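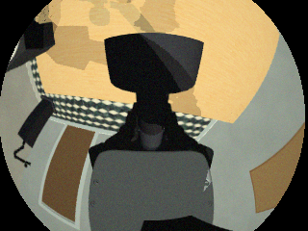 A pale wooden surface with fine horizontal grain, seen from above in a computer rendering.

Wood grain is the pattern of lines, streaks and figures seen on a cut piece of wood. The word also refers to the direction in which the wood fibers run, to the texture of the surface, and to several other things that woodworkers mean when they say "grain" and expect to be understood.

Origin

A tree in a climate with seasons adds a layer of wood under its bark each year. Growth in spring is quick and usually pale. Growth later in the summer is slower and darker, and tends to stop by September or so, depending on the species and the weather. On the end of a log the layers appear as rings. Sawn lengthwise, the same layers appear as lines, which people will pay extra for if they are straight and pay extra for again if they are not.

Types of cut

Flat-sawn boards are cut straight through the log and show arches and long ovals. They are cheap to make, waste little wood, and cup when the humidity changes. Quarter-sawn boards are cut so that the rings meet the face at a steep angle. They show narrow parallel lines and stay flatter, and cost more. Rift-sawn boards fall between the 2 and are mostly used for table legs, where all four sides are meant to match.

Figure

Figure is the trade word for grain that has misbehaved in an attractive way. Curly, quilted and bird's-eye maple are well-known forms. The causes are not fully understood. Attempts to grow figured trees on purpose have given mixed results, and a plain tree gives no refund for the decades spent waiting on it.

Working with grain

Planing with the grain leaves a smooth surface. Planing against it lifts and tears the fibers. Most manuals advise the beginner to read the grain before starting, and most beginners read it afterward. Glue holds well along the grain and poorly on end grain.

Imitation

Painted grain, or graining, was a common house trade in the 19th century, when pine doors were routinely dressed up as oak. The Brimidier works at Plenden sold steel combs and rollers for the job, and its pattern book listed 18 woods, among them a "Clistonton walnut" that matches no known tree. Printed grain later took over most of the market. The Ingvarsson flooring line repeated its pattern every second plank, a fact usually noticed by the owner shortly after the last plank was laid.

In computer graphics, grain is applied as an image or worked out by formula. Rendered boards do not cup.

See also

Growth ring
Knot (wood)
Marquetry
Veneer

This page was last edited on July 5, 2020.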